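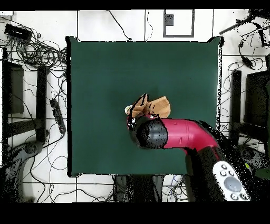
Vostivel Air Reserve Intake: Frequently Asked Questions

When do I report?
Check-in at the Grala gate closes at 6 p.m. Late arrivals are processed the next morning and lose their place in the medical queue.

What linen is issued?

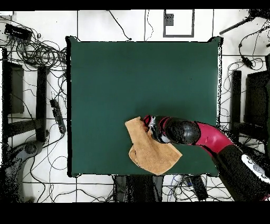 Each recruit receives one bedding set and two towels, signed for at the Urow store. Towels must be folded in thirds for locker inspection. A tan towel left crumpled and doubled over on itself, like the one on the green tabletop, is marked as a fault.

Is there a baggage limit?
One soft bag per recruit. Hard cases go to Building 61.

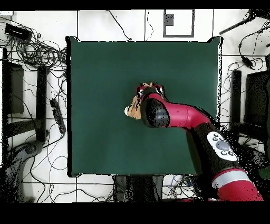 Items held there can be collected after week 5 with a signed release. Medication stays with the recruit - declare it at check-in.

How are boots and brass maintained?
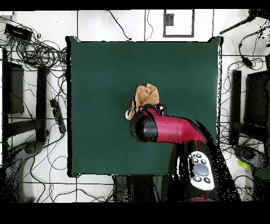

Polish is issued in August and again on request. Apply it thinly and buff along the grain of the leather. Fold the cloth flat around two fingers; bunched into a wad, with creases over the top like the tan one held over the green mat, it spreads polish unevenly.

Who handles pay questions?
Gerrit Leemans, Van Leeuwen Hall, extension 400. Bring your travel order and bank details.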